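Stillum Hand Grippers (pair)
Sold by Workden

Hi, Ruth Whitlock here. I run the teaching-tools side of Workden, and this is the product I get the most mail about, so I've tried to put everything on one page.

The Stillum is a pair of grippers you hold in your own hands. You do the job yourself, the grippers log how you did it, and your robot arms learn from the recordings. You don't need the arms in the room (or even out of the crate!) while you're teaching. I came to this from joystick control, where moving one cup took me half a morning, and I'm never going back.

How I start people off

I always say begin with a small tabletop job. Something like a ball, a cup and a basket is plenty. You can do it a dozen different ways, reset it in seconds and move things around between takes so the robot doesn't just memorize one spot.

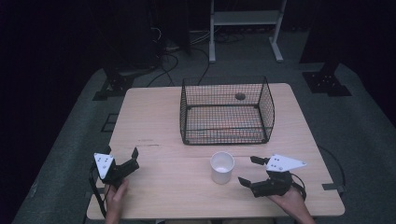 A Stillum in each hand, with the paper cup and the wire basket on the table.

The white triangular plates with the black dots are the tracking markers. Keep them clean and keep your sleeves off them. I roll mine up before a session, and I've stopped wearing my big cardigan entirely. The cables are the other thing to watch - leave yourself some slack and let them run off the table edge, or you'll feel a tug every time you reach.

Grip takes a little getting used to. Wrap your fingers around the handle, keep your wrists loose and go slower than you think you should. My first recordings were all far too fast and the arms copied every twitch.

The view from the gripper

You also get a camera on the tool, looking out past the fingers. People ask me how much it sees, and the answer is plenty, including whatever is behind your table. Plain dark curtains make a nice backdrop if you have them.
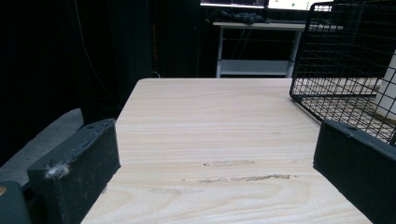 Tool camera view, both fingers in sight and the tabletop between them.

Check this view before you record. If you can't see both fingertips, the mount has slipped and needs a quarter turn. Wipe the fingers down now and then too, they pick up lint like crazy.

A worn table is fine, by the way. I had one customer sand hers down first and I felt awful about it.

What you get

Two grippers, left and right
Two marker plates, already fitted
Two tool cameras with cables
One set of spare fingers
Recording software, 14 months of updates

Each gripper weighs 300 grams. The export works with Odonen and Voß arms today, and if you have something else, write to me first and I'll check before you spend anything.

Price: $3,836 for the pair
Returns: 14 days, in the original box please

Spare marker plates are back in July. I'm keeping a list, so send me a note if you want to be on it - just say how many and whether they're for the left or the right.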